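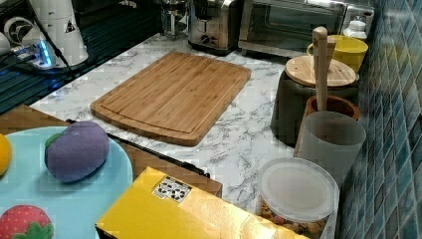 What Is a Press Secretary, and Should You Believe One?

When a mayor or a president does something big, reporters want to ask questions. Very often the leader doesn't answer them. Another person walks up to the microphone instead. That person is usually the press secretary, and the job is to speak for somebody else.

Grown-ups will tell you a press secretary "keeps the public informed." Well, maybe. Keep reading and see what you think.

Who pays them?

Always start with this question. A reporter is paid by a newspaper, a website or a TV station. A press secretary is paid by the leader's office. If the leader looks silly, the press secretary has had a bad day at work. So would you expect to hear the whole story?

That doesn't mean press secretaries are liars. Most of what they say is true. But you can say true things and still leave out the one part people wanted to know.

The bridge in Hondlow

Let's look at how it works in a town. The mayor of Hondlow, Naledi Masilela, promised a new footbridge over the creek by November. November came and there was no bridge. Her press secretary, Lajos Dobos, met the reporters at 9 in the morning.

"Why isn't the bridge finished?" asked Nomvula Mkhize, who writes for the local paper.

"The mayor cares deeply about bridges," said Mr. Dobos. "Her team has held 13 meetings on this one, and 312 people have sent in their ideas."

Read that again. Did he answer?

He did not. She asked why, and he told her how many. Numbers sound like answers because they are exact, but 13 meetings won't get you across a creek.

Ms. Mkhize asked a second time. This time he said the builders had run out of money in the spring. That was the real answer, and it took two tries to get it.

Tricks to listen for

The swap. You ask about one thing and they talk about another. Mr. Dobos did this with his meetings.

The fog. "Mistakes were made." Who made them? The sentence doesn't say, and somebody probably picked it for that reason.

The later. "We'll get back to you on that." Sometimes they do. Write it down and check.

The crowd. "Everybody agrees with the mayor." Around 700 people live near the creek in Hondlow. Do you think anyone asked them all?

Why have press secretaries at all?

It's a fair question. Leaders are busy, and reporters need quick facts, such as what time a meeting starts or which road is closed. A good press secretary can find those out fast. Some have even told their bosses, in private, to stop dodging and answer. We usually don't get to hear about those talks, so it's hard to know how often they happen.

Should you trust reporters, then?

Not automatically. Reporters can be in a hurry, or can get things wrong, or can ask a question just to sound clever. If two or three different papers say the same thing and each one tells you how it knows, you're on firmer ground.

Try it yourself

Find a news conference and watch the first 7 questions with a grown-up. After each reply, pause and write down the question in your own words. Next to it write "answered," "partly answered" or "not answered." If you and the grown-up disagree, play it again and listen for the exact words.

Words to know

News conference: a meeting where reporters ask questions and somebody official replies.

Off the record: something told to a reporter who has agreed not to print it.

Spin: telling a story so that your side looks as good as possible.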